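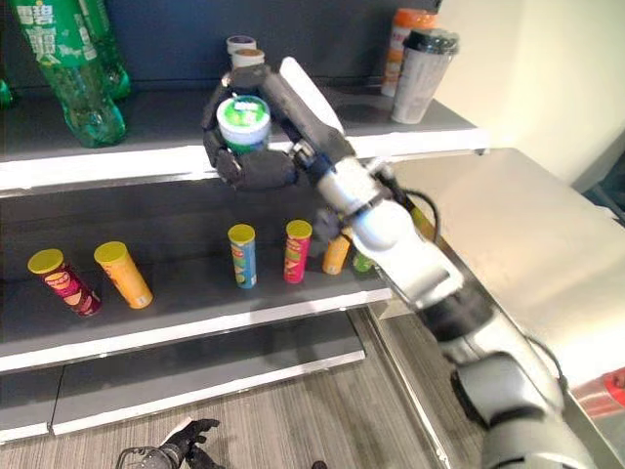
Little green container, top shelf. The thread is about price tags.

Hamish Nepia
I've been reading shelf tags at the grocery store like a crank for most of a year and I have some complaints. Long thread, mute me if you need to.

Start with the unit price. Small print, corner of the tag, tells you what you're paying per ounce or per pound or per whatever they felt like that morning. It's the only number on the tag I trust and it's the one you need reading glasses for.

Go look at the coffee where you shop. At my Stilel one bag is priced per ounce, the bag beside it is priced per pound, and the pods are priced "each." Each what? Each pod? Each box? I asked at the service desk and got a very nice shrug.

I'm told this is a software thing. Could be. The software never seems to have any trouble printing SAVE in red letters two inches tall.

Next, the big size. We were all raised to believe the big one is the better deal. My mother believed it like scripture. We had a closet full of paper towels and one working lamp.

So I started checking, and sometimes the big one is cheaper per ounce and sometimes it isn't. With the Woner peanut butter at my store, the family jar cost more per ounce than the regular jar for most of the spring. The tag said FAMILY VALUE. Whose family?

I don't think anybody sat in an office and schemed over that one. The regular jar was probably on some promotion and the family jar wasn't. But the word VALUE was printed right on the label, so it was going to say VALUE whatever the price did. That's my problem with the word.

Which gets me to shrinking packages. The Woner crackers I've bought forever are 13 ounces now. They used to be more. I can't tell you exactly how much more, as I don't keep old cracker boxes, and I suspect they're counting on that.

The new box is the same height and the same width. It's thinner front to back. You'd never see it on the shelf, where all you get is the face of the thing. You notice when you put it in the cupboard and it falls over.

The new box also says "New Look!" Well yes.

People always reply that ingredients went up, shipping went up, everything went up. I believe that. So raise the price. I'm a grown man, I can look at a higher price and swear at it. Don't send me home to find out from a cupboard.

OK, the app.

Stilel has an app and the app has the "member price." The member price is what the price used to be. I'd bet you a sandwich on that. The new, higher number next to it is called the regular price, and as far as I can tell its main job is to stand there looking worse.

Can I prove it? No, and I'll say so. I have a notebook and a bad attitude. But I wrote down the same basket of stuff in February and again in June, and for a good chunk of it the June member price was the February plain price. Eggs and produce I left out, those bounce around too much to tell you anything.

And then points. You need 2000 points for the first reward. After a whole summer of buying food for two adults and a teenager I had 229.

The first reward is a tote bag.

I did ask how points are earned, because it clearly isn't one per dollar. The answer is it "varies by category and participating item." I read the terms. The terms send you to the app. The app has a question mark you can tap and the question mark takes you to the terms.

Somebody always says it's free, what's the harm. It's my phone number, my address and everything I eat. If it was worthless they wouldn't put a kid with a clipboard at the door to sign me up for it.

Stilel put a poster up by the carts saying shoppers love the app. Bottom of the poster, tiny type: based on 797 responses. Responses from who? Says right there, from app users, in the app. I'd also like to run for mayor and only poll my own kitchen.

Seriously though, what did the people say who deleted it? What did the old guy say who stood in front of me at the register in Grikley, trying to get a digital coupon to load while his ice cream sat on the belt? He isn't in the 797. He paid full price and went home.

That one bothers me more than the rest. A paper coupon was a pain but anyone could use it. The people most likely to need a dollar off the soup are pretty often the people with the cracked phone and no data left. Now the dollar off is behind a login.

My friend Vilém Machala used to set shelves for a living, and he thinks I'm too hard on them. His view is that stores run on thin margins and the member pricing is partly the brands paying for shelf attention. He'd know better than me. I asked him whether he uses the app. He does not use the app.

He did teach me the shelf thing though. Eye level is where they want your hand to go. The good buys tend to sit down low or way up top where you have to make an effort. I've found it's true for canned goods and pasta. For spices and tea, not really. Wihongi tea is up high at my store and it's the priciest tea they carry, so don't make a religion out of it.

Same goes for the ends of the aisles. I used to assume that anything stacked on an end was on sale. Read the tag. A lot of it is just stacked.

And "2 for" deals. At my store you can nearly always buy one at half the two-price. Not everywhere! Some tags say "must buy 2" and they say it small. Check before you end up with a second bottle of ranch.

A few things I do now, take them or leave them:

I read the unit price first and cover the big number with my thumb. Yes, in public.

If the units don't match I do the math on my phone. It takes a few seconds. My daughter walks to another aisle.

I write down the price and the size for the dozen or so things we buy constantly. Just those. You don't need a spreadsheet. I had one and it made me unbearable at dinner.

I watch the register screen. Roughly once a month something rings up higher than the tag, and in my experience they fix it without a fight if you're polite and remember which shelf it was on. I have yet to catch one ringing up lower, but maybe I'm not looking as hard.

What I'd like is boring. One unit for each kind of product, printed big enough to read. The old size on the box for a while when the size changes. Same price whether or not I hand over my phone number. I don't expect to get any of it.

Replying to a few of you at once: yes, I know about the warehouse clubs. You pay a fee to get in so they'll let you buy a drum of mayonnaise. I'm not saying it's a bad deal. I'm saying add the fee in before you tell me what the mayonnaise cost.

And no, I don't work for a competitor. There's one other store in Grikley and its tags are worse. Half of them are for whatever was on that shelf before.

For the person who asked if I ever got the tote bag: I still have the 229 points. They expire in November.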